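Soft goods handling: what changes at Villport from March

The second stage of the Draden handling project starts at the Villport site in March. It covers soft goods only: blankets, cushions, throws and plush items. Hard goods and anything boxed will continue on the existing line with no change to rosters or procedures.

Under the current process, each returned soft item is picked up by hand four times between the receiving cage and the outbound shelf. Draden's cell is meant to take over two of those lifts, the one from tote to inspection table and the one from table to bagger. Inspection, tag reading and grading stay with staff. The Numomness software that runs the cell does not grade items and has no setting for it.

The cell learns its grips from recorded demonstrations made by people using a hand-held version of the same gripper. The first set has 740 recordings, of which 700 were accepted. The other 40 were rejected for incomplete closure or for picking up two items at once, and will be redone.

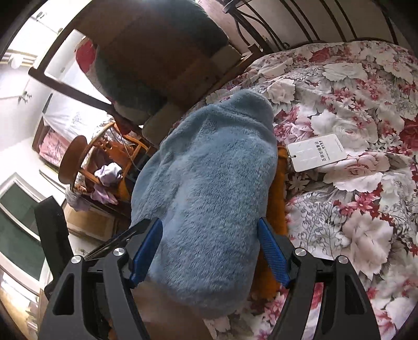

Grip recording is now a rostered task with its own code, and it counts as line time for pay and breaks. Ro-un Min, who coordinates the recording group, asks that operators approach plush from both sides and stop closing once the pile starts to bulge between the blue finger pads. Squeezing past that point teaches the cell to squeeze too. Where a fleece or other cloth lies against the item, as the orange one does against the blue plush, check that the pads have closed on the plush alone before lifting. String tags should be left lying where they fall. They will not be tucked under in normal work, so they should not be tucked under in a recording.

Recording sessions are limited to 3 hours per shift. The hand-held tool is heavier at the front than most people expect, and wrist strain was the main complaint in the first stage. Swap hands where you can, and report soreness on the usual form.

No positions are being removed in this stage. Two bagging positions per shift will move to inspection, which has been running behind. Staff who move will get paid training on the Han grading sheet before their first shift there. The inspection rate target will not change until the cell has run for a full quarter.

Nesma Abou Zeid is taking names for the recording group and for inspection training. Prior experience with the gripper is not required. Questions about pay codes should go to payroll – the project team cannot change them.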